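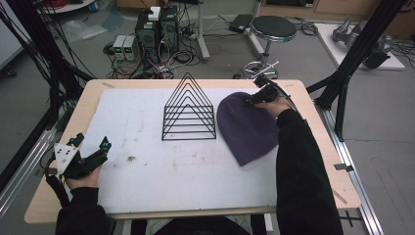

A purple knit beanie, with fine vertical ribbing, beside the black wire rack.

Hat season starts in August

I know, I know. It's still hot enough to fry an egg on the library steps, and I'm writing to you about wool. But if you have ever tried to knit a hat for a December birthday by starting it in December, you already understand why the Maillard Street knitters get going at the end of summer!

Last year our little group sent 200 hats to the school coat drive and the winter shelter in Raltstead. This year Nathalie Bouchard has her eye on more, and she has already filled one notebook page with who likes which yarn (she knows I can't be trusted with mohair). Beginners are very welcome. If you can make a knit stitch and a purl stitch, you can make a ribbed hat, and a ribbed hat is the best first hat there is. It stretches. It forgives. It fits a nine-year-old and her dad, and it hides a wobbly row better than plain stockinette ever will.

For adults we cast on 96 stitches with medium-weight yarn on a short circular needle, size 7 if you knit loosely and 8 if you're a tight knitter like me. Work knit two, purl two until the piece is eight inches long, or ten if you want a brim that folds up. Then start closing the crown. Annick Gagnon has written out her decreases on a half sheet, large type, and there's a stack of them in the basket by the door. Please take one! Her method keeps the ribs running right up to the top without that puckered little knot so many of us ended up with last winter (mine looked like a belly button).

A few things we learned from the last batch:

Cast on loosely. The shelter gave us back 14 hats that were lovely in every way except that no grown person could pull them on. Use a needle one size up for the cast-on row, then switch.

Washable yarn only, please. Superwash wool is wonderful, and so is a decent acrylic. Beautiful hand-dyed wool that felts in the dryer should go on the head of somebody you live with.

Bright colors go first. Josée Lévesque helped at the table last winter and told me the purples and reds were gone before lunch while the gray ones sat there. Teenagers are the exception, and they want black, so if you have the eyesight for black yarn in the evening, we need you.

Weave in your ends for real. Go one direction, turn, and come back again. Kids pull on strings.

About yarn: the donation shelf is in good shape for medium weight and nearly bare of bulky. If you have part skeins at home, bring them in, even small ones, as stripes are very popular with the under-tens. Trevor Ross has offered to wind anything that arrives in a tangle. He finds it relaxing and I have stopped asking how.

And a word on blocking, as I get this question every year. A ribbed hat needs very little. Wash it in cool water, squeeze it in a towel, lay it flat and nudge it into shape with your hands. Don't pin it out wide or you'll lose all that nice stretch. Turn it over once so the underside gets some air. Overnight is usually enough in dry weather, longer if it's muggy.

We meet at 6:30 in the evening in the back room of the Studisau Hall, with the side door open until 7. Bring needles if you have them, and borrow ours if you don't. Siriporn Rojanasak is bringing her ginger cookies to the first meeting, and I've been thinking about them since June.

Finished hats can go in the blue bin at the hall any time it's open. Pin a scrap of paper to each one with the size and the fiber, and your name too if you'd like to be on our thank-you list. I can't wait to see what you make!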